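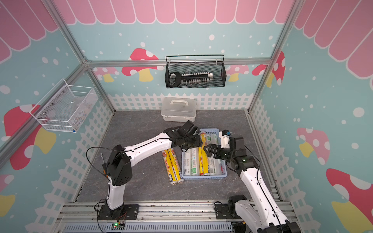 Aluminum Foil in the Kitchen

Aluminum foil is a very thin sheet of aluminum, sold on a roll and used for wrapping, covering and lining pretty much anything that goes near an oven. People in my family still call it tinfoil, and so do I half the time, even though the tin kind dropped out of ordinary kitchens generations ago. (Tin left a taste on food. My grandmother swore she could remember it.)

How it's made

It starts as a thick slab of aluminum that gets squeezed between big steel rollers again and again, thinner each time. On the last pass two sheets usually go through together, since one sheet that thin would tear. The sides that touch the rollers come out bright, and the sides that touch each other come out dull. That's the whole story of the shiny side! I've had long arguments about this at Thanksgiving, and for everyday cooking it really doesn't matter which way you face it. The exception is nonstick foil, which has a coating on one side, and the box will tell you which.

Standard and heavy-duty

Standard foil is fine for covering a bowl or wrapping half an onion. Heavy-duty is thicker and worth paying for if you grill, or if you freeze meat and hate finding little holes in the wrap come November. Rolls are sold by length or by square feet. The one I buy is the 200 square foot roll from Ameck, and it lasts me well past the holidays. I've tried the Ploltside store brand too, and it was okay on the counter but split every time I crimped it over a roasting pan.

Cooking with it

Foil handles oven heat without trouble. I tent it over a turkey once the skin is brown enough, and I wrap fish in it with lemon and butter, 15 minutes in a hot oven for a thin fillet. Potatoes are a sore subject. A foil-wrapped potato steams in its own skin and comes out soft, and if you like it crisp you should leave it bare. If you do wrap them, don't let them sit out on the counter in the foil afterward, because botulism can grow in there. Unwrap them and get the leftovers in the fridge.

Acid is the other thing to watch. Tomato sauce, vinegar and citrus can eat tiny pits into foil if they sit against it for long, and salt helps that along. You'll see it on leftover lasagna, those gray specks on top. My neighbor Apostolos Panagiotou puts parchment between the two and I've started copying him.

Foil, parchment and wax paper

These get mixed up constantly. Parchment has a nonstick coating and goes in the oven up to the temperature printed on the box. Wax paper doesn't belong in the oven at all, as the wax melts and can smoke. Foil takes the most heat and holds a fold, but cookies brown faster on it and sometimes stick. Keep it out of the microwave unless your manual says otherwise.

Storage and recycling

Most boxes have press-in tabs on the ends that hold the roll in place when you pull. I used foil for 30 years before I noticed them. Clean foil can be recycled in a lot of towns, though the rules vary, and many places want it balled up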